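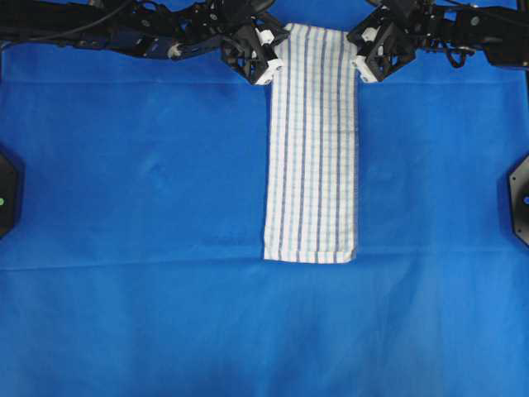

*The striped towel, at least one long fold in, by the look of it, both grippers at the top end.*

"Stilla has the corners!" Bevan Wihongi shouted down the stairs, and I ran up with my mouth full of toast.

We'd had the kit on trial from Tallenitz for 13 days by then. It came in 2 crates, and the guesthouse had to give up the sewing room for it, and I didn't mind one bit. Blue cloth down, arms bolted on, and suddenly my worst chore was the thing I got out of bed for. I have folded towels in Sutberg since I was nineteen. I know what a towel can do to a person in January, with every room full and the dryer running all night.

"Look at that edge," Bevan said. He had the review form on his knee and hadn't written a word on it.

"It's a bit wavy."

"Yours are wavy."

"Mine are wavy at the end of a shift. What number is this?"

He checked the screen. "268."

Two hundred and sixty-eight! I leaned in as close as he'd let me. The stripes ran straight down to the hem, dark blue, pale blue, dark blue, and those little white fingertips sat right on the cloth the way my grandmother's did when she was about to tell you to go and wash your hands.

"Ambrosio will say it's slow," I said.

"It is slow."

"Put that down, then. Put down that it's slow, and it hates the fringed ones, and the manual is terrible." I meant all of it, too. We'd spent a whole evening on page 2 of that manual, Bevan reading the same line out loud in different voices until I was crying with laughter. "And then put down that I want to keep it."

"There isn't a box for that."

"Draw one!"

He drew one. It came out crooked, and he had to go around it again with the pen to make the corners meet. Downstairs the dryer buzzed, and I went to get the bath sheets, taking the steps two at a time, already wondering what Stilla would make of something that big.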